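Cleaning a plush toy with a dark hood and a white body without the colors running

Posted in Toys & Soft Goods – Cleaning and Care

Zamfira Dumitrescu

I have a small plush character toy, the kind with a black hood and a white body, and it needs a proper clean. It has no care label left, only a stub of thread where one used to be. My niece wants it back before the end of May and I would like to get it right the first time. The table is covered and I am ready to start, but I keep stopping at the same point, so I'm asking before I put any water on it. 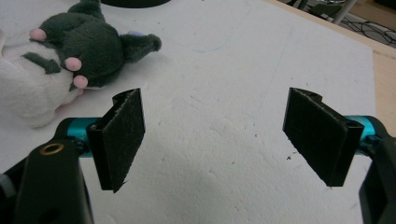
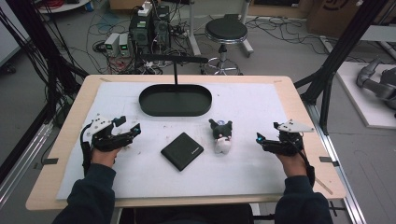 What worries me is the dark fabric bleeding into the white. The hood is fuzzy and has gone a bit flat. There are pink pom-poms on it too, and I don't know if those are glued or stitched. I tugged one lightly and it held, but that doesn't tell me much about how it will behave wet.

I have a bottle of Kisura wool wash, a soft toothbrush and some old white towels. I also have a front loader with a delicate cycle. My sister says put it in a pillowcase and run it cold. I lost a knitted rabbit that way a few years ago – the stuffing went into lumps and never came back out – so I would prefer to do it by hand if that is realistic.

Do I soak it, or only clean the surface? And how long does a toy this size take to dry all the way through?

Salinas_35

Don't soak it. With dark and white fabric sewn together, a long soak is the most likely way to end up with gray.

Test first. Wet a white cloth with cool water and a drop of your wool wash, press it on the back of the hood and hold it there for a minute. If the cloth comes away with color on it, the hood will run and you should keep the water to a minimum everywhere.

If the test is clean, mix 8 ml of wash into a bowl of cool water and whip it up until you have suds on top. Use the suds only, not the water under them. Do the white body first with the toothbrush, small circles, then go over it with a damp cloth to lift the soap. Blot with a dry towel. Only then do the hood, using a fresh cloth. Working in that order keeps dark lint off the white parts.

For the pom-poms, dab with your fingers. Assume they are glued. Hot water softens some craft glues, so stay cool all the way through.

Drying: press it in a towel, don't wring it, and stand it somewhere with moving air. Surface cleaned, mine have taken overnight. If the stuffing got wet, give it two days and squeeze the middle before you hand it back. When the pile is dry, go over the hood with a clean toothbrush against the direction it lies. That brings back a flat hood better than anything I have bought.

horeck

I just put them in the washer. Pillowcase, cold, low spin. Did 11 of them for a school sale and they were all fine except one that lost an eye.

Bidby Mending

Agree with the first reply about testing. Two things to add.

Check the seam where the hood meets the body before you start. If a stitch is loose, close it while the toy is dry. A small gap gets bigger when the stuffing is heavy with water.

Second, if color does get onto the white, don't let it dry. Blot it straight away with a cloth and cool water, then again with a clean part of the cloth, and keep going until nothing more comes up. Skip the chlorine bleach, even on the white. It can yellow synthetic plush, and it will take the pink out of the pom-poms if it touches them.

I would not use a hair dryer on it either, unless it has a cool setting. Fuzzy synthetic fabric can melt at the tips and it goes rough, and you can't brush that out.

Zamfira Dumitrescu

Thanks, all. I'll do the cloth test tonight and go with the suds if it comes up clean. I hadn't thought to look at the seam, so I'll do that first.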